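Mikby Tabletop Arm review: a lot of money to move a bun-like disc

Posted May 24, 2026

I'll say up front that I didn't want to like this one. Mikby has been promising "hands for small kitchens" for years, and the brochure that came with the loan unit uses the word effortless on nearly every page. I run a small catering business. Putting things in baskets is already fairly effortless.

The price is $3,366 for the arm, the gripper and the base plate. Software is free until February and then it's a subscription, and Mikby wouldn't tell me how much. I asked twice. That alone would stop me from ordering.

Setup took most of an afternoon. The base has to be clamped to a table that doesn't wobble, which ruled out my first choice, and the printed guide skips the part where you tell the arm how high the table is. The colour-coded cables are a nice touch. The app crashed while I was saving my first routine and I had to do it over.

The gripper is the best part of the kit. It's black, chunky and ugly, and it closes more gently than I expected. My old Broslow had two settings, let go and crush. With the Mikby you drag a slider for grip strength, and the lower end is usable on soft, round things if you're patient with it. I spent most of my time on basket loading, the job the sales page makes the most noise about. 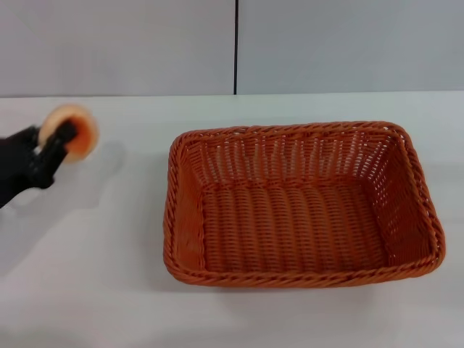 Can it pack a bread basket without someone standing there?

For short runs, maybe, but I wouldn't leave the room. I ran 300 picks over the loan period and had to step in often enough that I kept a stool beside the table. Most of the trouble came at the rim, where it would let go early if I'd nudged the basket after teaching it the spot.

It's also slow. At the default speed it's painful to watch, and at the fastest one the arm shakes when it stops. I settled on speed 3 and still beat it easily by hand.

Cleaning is a bigger worry. The finger pads pop off and can be washed, fine, but the joints behind them have gaps that will collect crumbs, and Mikby's advice is a dry brush. The spare pads come in packs of 4 and they aren't cheap. I also couldn't find a straight statement anywhere in the manual that the pads are safe for unwrapped food. If you're serving the public, get that in writing.

The Cosgrove costs more and has a smaller reach, but its app has never crashed on me and its manual answers the food question on the first page. The Plakunberg kit is cheaper if you don't mind building it yourself. I do mind.

Who's it for? A school lab, possibly, or someone who wants to learn how these arms are programmed and has a forgiving budget. For a working kitchen I'd wait until the subscription price is published. Mine goes back to Mikby in its original box, minus one foam insert that I tore getting it out.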